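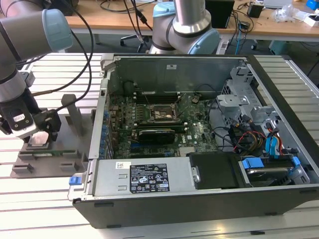 Gripper holding a processor over the fixture tray, with the open computer case alongside.

Workshop Tips: Care of the Processor-Handling Cell
April
By Renata Grabowska, Skerkstead Workshop Services

Search this site Go

The following advice applies to the cell at Ralldale and should be read by all staff before the first shift of the month.

Isolate the arm at the wall switch before reaching over the table. Wait 2 minutes before opening the gripper cover.

Wipe the finger pads with a lint-free cloth and a little isopropyl alcohol. Household sprays leave a film and must not be used. Pads are to be changed after 2,000 picks, always as a pair.

Brush out the table grooves from the back towards the front. Loose screws collect there and will tilt the fixture tray. The tray should sit flat and should not rock when pressed at any corner.

Check that the arm cables hang in an easy curve and do not touch the computer case at any point of travel. Replace any tie that has hardened.

After refitting the fingers, run the arm at 50 per cent speed with a scrap processor. Keep the socket lever raised during this test. Full speed (100 per cent) may be restored once the processor has been set down squarely on every pass.

Spare pads are kept in the drawer marked Bemamby. Faults should be entered in the cell log and reported to Chandrasekhar Namboodiri.

Contact us | Copyright Skerkstead Workshop Services | Back to top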